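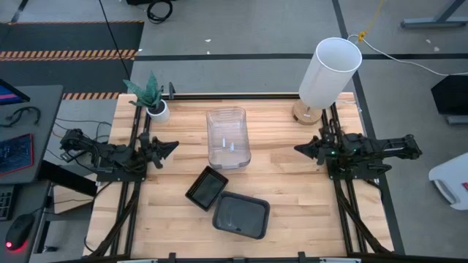 Is it worth fitting different fingers to the two arms, or should both sides carry the same pair?

Keep the same pair on both sides for now. Mixed fingers gave a small gain on thin rims and cost more than that in changeovers and in programs that only ran one way round.

Bench notebook, two-arm table
13 July 2023
4 min read

We use cookies to remember your reading settings. Accept / Manage

Purpose of today: finish the finger comparison before the order goes to Söderlund. Two candidates. The angular pointed fingers, which are on both arms at present, and the flat padded ones from Plirgate that have been in the drawer since November. Same gripper bodies, same controller, same force limit. Only the fingers change.

Set-up. Arms on the side rails, facing, home position extended towards the middle of the table. Clear open-top container in the centre, two black trays in front of it, the smaller one set at an angle on purpose so that a straight approach does not line up with its side. Plant and lamp stay at the back corners as fixed obstacles. Both are in the collision model as plain cylinders with a margin. The lamp cylinder is too fat and should be trimmed, as it takes away reach behind the right arm that we could use.

Task. One arm takes the container by the rim, lifts it clear, and passes it across to the other, which sets it down in the larger tray. Then the same in the opposite direction. 30 runs for each finger type. A run is a pass if the container ends up inside the tray rim, upright, with no stop from the controller.

Results.
Pointed fingers: 30 runs, 2 failures.
Padded fingers: 30 runs, 18 failures.

The padded result looks worse than it is. Nearly all of those failures were at the handover and very few at the first pick. The pads are wide, so with one gripper already on the rim the second has little room on the short side, and the two sets touch. The controller reads the contact as a closed grip and moves on. With a single arm doing pick and place on its own, the padded fingers held the container well and marked it less. I did not score single-arm runs properly and they should not be quoted.

Both pointed failures were on the rounded corners. The tips slid along the curve and the container turned in the grip. Moving the grasp point towards the middle of the long side cured it in the few repeats I had time for. The change is saved in the Nurnov project as a separate grasp file. The old one is untouched.

Mixed pair. Tried padded on the left, pointed on the right, in the afternoon. Left to right was fine. Right to left had the same crowding as before, a bit less often. Not enough runs to put a figure on it. Changing fingers means redoing the zero on that side every time, and I forgot once and spent a while chasing a closing gap that was just a stale offset. Add the zero to the start-up checks.

Vision. The clear container is still the weak point. The depth reading goes through the walls and lands on the tabletop, so the height estimate jumps between the rim and the wood. All the runs counted above used a fixed taught height, with the camera giving only position in the plane. Reflections in the walls shift the outline by a small amount when the table lamp is on. Off is better for the estimate. The trays have the opposite trouble: black on pale wood gives a very clean outline, but the glossy inside of the small one throws a highlight that the edge finder sometimes takes for an object in the tray. Masking the inside got rid of it.

Cables. The bundle under the left arm needs watching. At full reach across the table it pulls slightly on the base end, and the wrist current goes up a little in the last part of the move. Give it a longer loop and tie it further down. The Hostton sleeve we had for this is too stiff at that diameter.

Controller. Handover timing left as it was: second gripper closes, short wait, first gripper opens. Cutting the wait made the container swing. A longer wait made no difference that I could see. I would like to replace the fixed wait with a check on finger position, which would also catch the false grip described above. That needs the position feedback at a faster rate than we log it now.

To do
- Trim lamp cylinder in the collision model
- Move grasp point in the main file once it has had a full set of runs
- Re-tie left cable bundle
- Ask Plirgate whether the pads come in a narrower width
- Log finger position during handover, both arms
- Repeat the padded set with the second grasp on the long side

The order to Söderlund goes in as two spare pairs of the pointed type. Padded fingers back in the drawer, labelled.

Contact the bench | © 2023 | Back to top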